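Ticket: Right gripper drifts closed during hand-guided demos, shoe rack task
Product: Tronent teach handle, firmware from the April release
Status: Closed
Opened by: Natalia Barajas
Assigned to: Tunora support

Initial report

We are recording hand-guided demonstrations of a tidying task. The operator holds the teach handle, closes the fingers on the heel of a shoe, lifts it, and sets it on a low metal rack. Slides are part of the same task but come later in the episode. The recorder is Mendia, running on the lab laptop.

The problem is with the gripper opening. When the operator opens the trigger fully before an approach, the logged opening starts right and then creeps toward closed while the hand is holding still. The fingers themselves do not move. On replay, the arm comes in with the fingers too narrow and bumps the heel of the shoe before it can grasp.

Steps to reproduce:
1. Power on the handle and wait for the solid light.
2. Start a new session in Mendia.
3. Open the trigger all the way and hold it.
4. Move to a sneaker from behind, heel side, and stop short of it.
5. Watch the opening value in the side panel.

Expected: value stays at the open limit, which is 1000 on our scale.
Seen: value drops slowly and keeps dropping until the trigger is moved again.

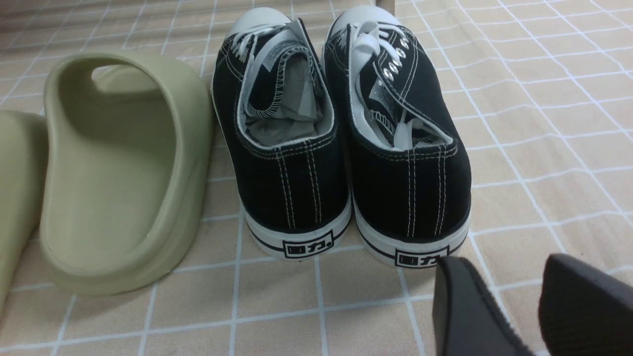

It happens with the sneakers and with the slides, so I don't think the object matters. It also happens with nothing near the fingers. Restarting Mendia clears it for a few episodes. Restarting the handle does the same. I have tried both USB ports and a second cable.

Reply from Tunora support

Thank you for the clear steps. Please send the following:
- the session log with debug turned on
- the trigger calibration file
- the raw encoder reading with the trigger fully open and fully closed

Please also say whether the drift shows in the raw reading or only in the scaled value. The raw reading is under Tools, Device, Show raw.

Reply from Natalia Barajas

Log and calibration file attached. Raw readings, taken after a cold start:
Fully closed: 200
Fully open: 2875

With the trigger held open, the raw reading does not move. Only the scaled value drifts. I watched both for several minutes with the handle resting on a table and the trigger taped open.

The calibration file has the open limit stored as 2000. I don't know where that came from. I ran the calibration when we set up the station and the file date matches that day, so it may be my doing.

Reply from Tunora support

The stored limit is the cause. When the raw reading is well past the stored open limit, the April firmware treats the difference as sensor offset and corrects for it a little at a time. That correction is what you see as drift. Restarting either side resets it, which matches your report.

A low open limit usually means the trigger was not pulled all the way during calibration. Please do this:
1. Close Mendia.
2. Delete the calibration file. Do not edit it by hand, as the checksum will fail.
3. Start Mendia and choose Calibrate trigger.
4. Hold fully open until the second tone. The first tone only means the reading has started.
5. Hold fully closed until the second tone.
6. Save and restart the handle.

Reply from Natalia Barajas

I was letting go at the first tone. Recalibrated as above. The new file has 2875 for open and the scaled value now holds at the limit.

Ran a new set of demos with the sneakers and slides. The opening trace is flat during every approach. Replay on the arm grasps at the heel without the bump. 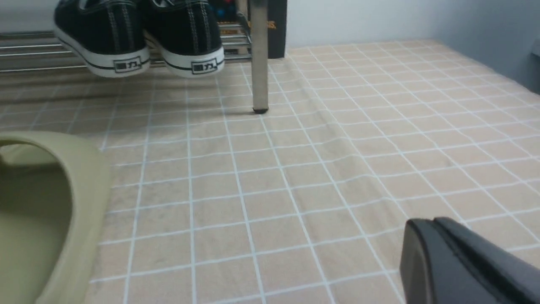

Two follow-up questions before you close this.

First, can the episodes recorded with the bad calibration be saved? The raw values are in the logs, so it seems the scaled values could be worked out again.

Second, the wrist camera stream is a few frames behind the trigger in the new episodes. I did not check this in the old ones. Is that expected?

Reply from Tunora support

Yes on the first. Run the Rescale command in Mendia on the session folder and point it at the new calibration file. It writes to a new folder and leaves the originals alone. It needs the raw channel, so it will skip any episode recorded with raw logging off.

On the second, a small fixed delay is normal. Set it under Session, Camera offset. If the delay changes from episode to episode, please open a separate ticket, and include the make of the USB hub if there is one.

Reply from Natalia Barajas

Rescale worked on all but the first session, which had raw logging off. We will record that one again. The camera delay is the same in every episode I checked, so I have set the offset. There is a Meinecke hub between the camera and the laptop, in case it comes up later.

OK to close.

Internal note

Passed to documentation: the calibration page should say to wait for the second tone. Passed to firmware: show a warning when the raw reading goes past the stored limit.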